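The Second Life of the Home Desk

Mirjam Eberhard worked at her kitchen table for 19 years. She kept the books for a plumbing supply company in Tralton, and every night at six she put the ledgers in a cardboard box and set the table for supper. When her youngest moved out, she turned the spare bedroom into an office and bought a desk at an estate sale. She used it for a week and went back to the kitchen.

"I couldn't find anything," she says. "At the kitchen table I had one box. In the office I had four drawers, and I put things in all of them."

A lot of people have had some version of that experience over the past year. They cleared a corner, bought a chair, and found that having a desk and being able to work at it are separate matters. Leonie Grimshaw helps people sort out their home offices, and she has made 56 house calls since last August. Most of her clients ask about shelves. She usually starts by asking them to take everything off the desk and leave it on the floor overnight.

What goes back in the morning is what they use. For an accountant it may be a calculator and a pad. For Nikau Faulkner, who translates manuals, it was a dictionary, a lamp and a mug. The rest of his things stayed on the floor for 3 days before he boxed them up and carried them to the garage. He has been back to the box once, for a stapler.

Grimshaw is strict about height. A desk that is too high makes the shoulders creep up, and by midafternoon the neck hurts. She has people sit with their feet flat and their elbows bent, and then she measures from the floor to the forearm. If the desk can't be lowered, the chair goes up and a footrest goes under it. An old phone book works fine.

Light is the next thing. A window to the side is best. A window behind the screen makes a person squint, and a window behind the chair puts glare on everything. Faulkner turned his desk a quarter turn and stopped getting headaches, though he now looks straight at his neighbor's recycling.

Then there is the surface. Glass shows fingerprints and is cold on the wrists in winter. Painted tops chip at the front edge, where the arms rub. Plain wood wears well if it is wiped with a damp cloth and dried right away, and small scratches can be sanded out by hand.

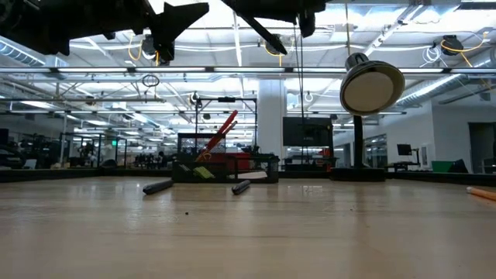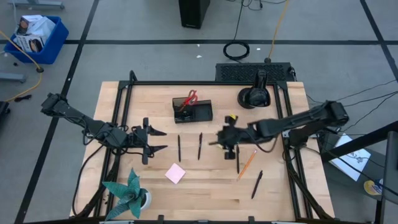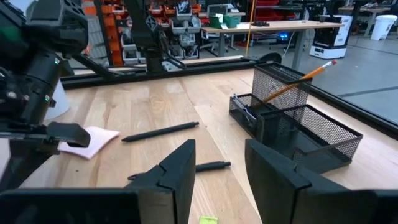
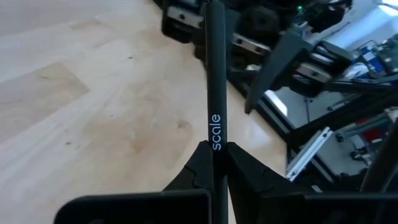
Pens cause more trouble than they should. Emanuel Bogdan, who ran a stationery shop called Iken until he retired, says people keep dead ones for years. When he cleaned out his own desk he tested 55 of them on the back of an envelope, and it took most of a ball game on the radio. He now keeps two pens and a pencil within reach and stores the spares in a closet down the hall. Having to get up for a new one, he says, makes him throw the old one away.

Paper is harder. Grimshaw allows one tray for things that need an answer, and it gets emptied before the weekend. Anything that only needs to be kept goes in a folder with the year on it. She doesn't color code. Clients who do tend to run out of one color and quit.

Eberhard has moved back into the spare bedroom. She took the drawers out of the desk and leaned them against the wall in the hallway, where her son keeps asking what she plans to do with them. The cardboard box sits on the left side of the desktop. At six she puts the lid on it and goes to start supper.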